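Week 8 handout: when the grip lies to you

Right, this is the write-up I promised after the session on grasp faults. Bring it to the lab in January, because the second exercise leans on it quite heavily.

I want to talk about the bottle problem. We had a policy on the Tahiri arm that looked lovely in every trial we'd run over the autumn. It went to the bottle, closed, lifted, tilted over the cup, put the bottle back down. Then we left it going for a longer batch of 200 runs and came back to a puddle, a tripped cut-out and a very sorry-looking power strip. Nothing in the log was red. As far as the software was concerned, every grasp had been a good one!

So what happened? The controller decided it was holding something by looking at one number, the gap between the fingers. If the gap stopped shrinking before the fingers met, it called that a grasp. Fine for a block of wood. A thin plastic bottle gives when you squeeze it, and it can also turn slowly in the fingers once you tip it, and the gap hardly changes while it does. The arm thought it had tilted the bottle by the amount we asked for. The bottle had other plans -- it rolled in the grip, and the water went over the side of the cup.

I'd like you to notice that there were really two faults stacked up. The slip was the first. The second was that the Brutberg controller only checked the grasp once, at closing, and never asked again. I've made that mistake myself on an older rig and I still find it in student code every year (you know who you are).

Things we changed, in the order we did them:

Grasp check repeated 10 times a second during the tilt, and the run stops if the reading drifts.
Grip height moved, so the fingers close on the firmer part of the body.
Tilt speed cut for the first part of the pour.
Anything electrical kept off the table whenever there's water in play. Real water only goes in once the dry runs pass.
Drip tray under the whole work area, and the Rillex cut-out tested before each batch.

The last two should have been there from the start, and that's on me. Please don't treat them as optional in your own set-ups. If you spill, hit the stop first and mop second. Don't reach in while the arm is still powered, even if it looks parked.

For the exercise, work in pairs. Take one recorded demonstration from the Priren folder and go through it slowly. Mark the moment you'd call the grasp secure, and write down what you based that on. Then swap with your partner and see if you agree. Last year's pairs were often 8 frames or more apart, which tells you how woolly the word "secure" is. Have a think about what the fingers can tell you and what only the camera can -- and what you'd do if the two disagreed.

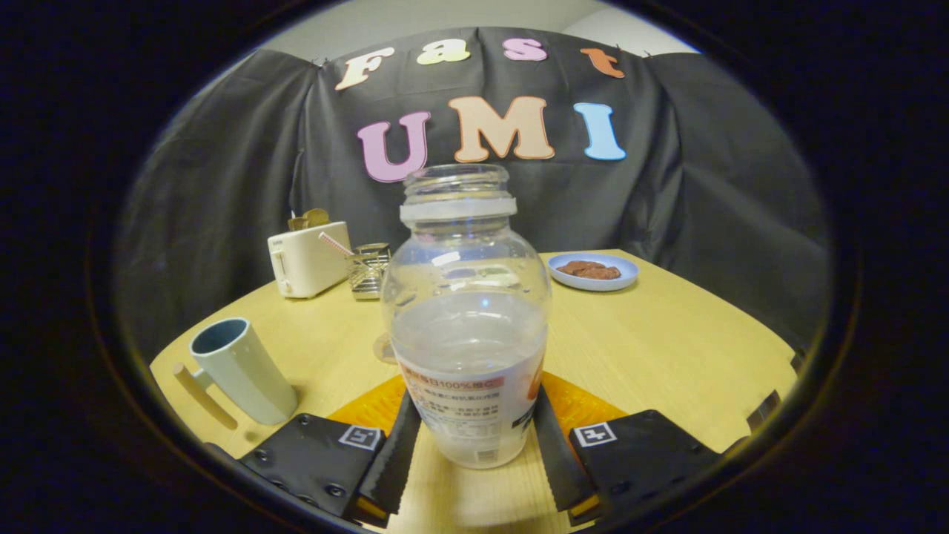
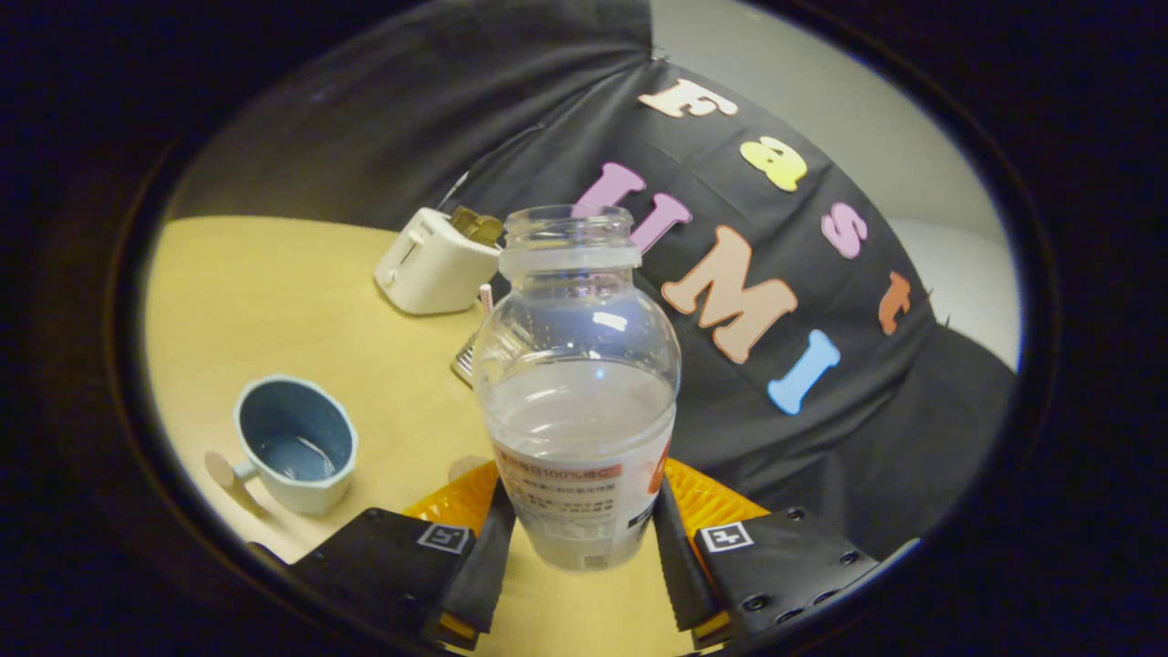
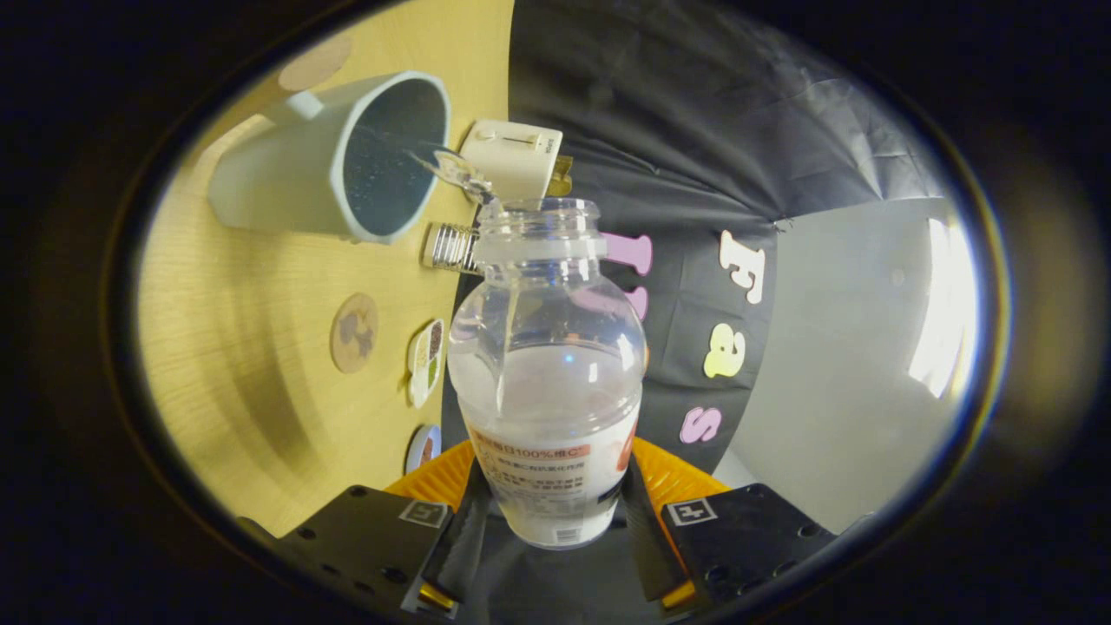 Fig. 2. Clear bottle, no cap, held upright between the gripper fingers.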